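Planning ahead for the second bench

Many of you have stopped me in the hallway to ask what is happening with the equipment money, so Irena kindly gave me a little room in this month's newsletter to lay it all out. Get yourself a coffee, because I do tend to go on.

As most of you know, we have one two-armed bench at Pistthorpe and a waiting list for it that has grown longer every month. Fotis Karras keeps the booking sheet, and by his tally the bench was asked for 528 hours last quarter, far more than we could give out. So the plan for next year is a second bench, and we would like to have the request in by February, while the people who hold the purse are still in a good mood.

What we learned from the first purchase is that the arms are the easy part to budget for. You get a quote, you swallow hard, and there it is on paper. The small things around them are what caught us out — hands, cables, spare finger joints, lights, the backdrop cloth, and the boards and blue parts that the assembly work runs on. Last time we had 17 extra orders after the main one, each with its own form and its own signature, and I would love to spare Uliana Karpenko that pile of paper a second time.

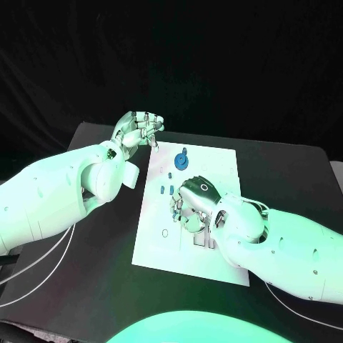
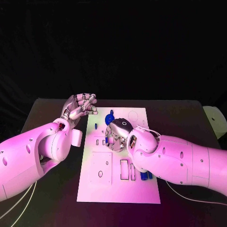 Bench Automation Group, Pistthorpe

So we are asking for three pots of money this time. The first covers the arms and hands, and we have quotes from Rüegg and Vultico on the table. They are close in price, but Rüegg includes 5 years of service and Vultico charges for it by the visit, so please don't compare the top lines alone (I did, and had to redo my whole sheet). The second pot is for lighting and the work surface. We want colored lights we can change without climbing on anything, and a table the same height as the one we have, so that boards can move from one bench to the other. The third is for spares, and I am going to be stubborn about that one. A hand with a worn finger joint is a bench standing idle, and shipping took far too long the last time we had to wait for one.

Ambros Fankhauser has also asked whether we could keep the Jemamero planning sheet going, and the answer is yes, with pleasure. It has two new columns, one for how often a part gets replaced and one for who needs to know when it does. If you use pegs, gears or printed boards in your work, please fill in your rows before the planning meeting. Even a guess is welcome, as long as you mark it as a guess.

Drop by my desk if you would like to see the quotes in full. I'm usually there until 5, and I am always glad of the company.

Engelbert Hauser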